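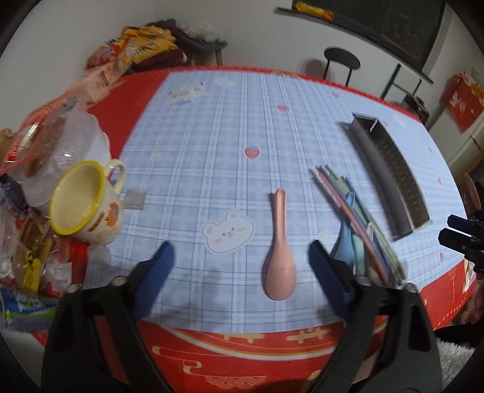

Monday, late afternoon. Cutlery task, day two for our lot at the Nevcombe robotics club. Red cloth, checked mat, chopsticks and spoons, and the grey box they all have to end up in.

Got through 68 good runs out of 70, and I'm chuffed with that! The pink spoon is still the awkward one. Bowl down it picks up fine, but with the rounded side up the pads want to skate off, so go in low on the handle and close slowly – slower than feels natural. Chopsticks go one at a time, please, no scooping.

That brings the Birach set to 548. I've copied everything to the Juntunen drive (folder is called spoons_b, sorry).

To do: new tape on the left pad, ask Tomis about the spare pins, and another 50 with the mat turned round. Bring biscuits.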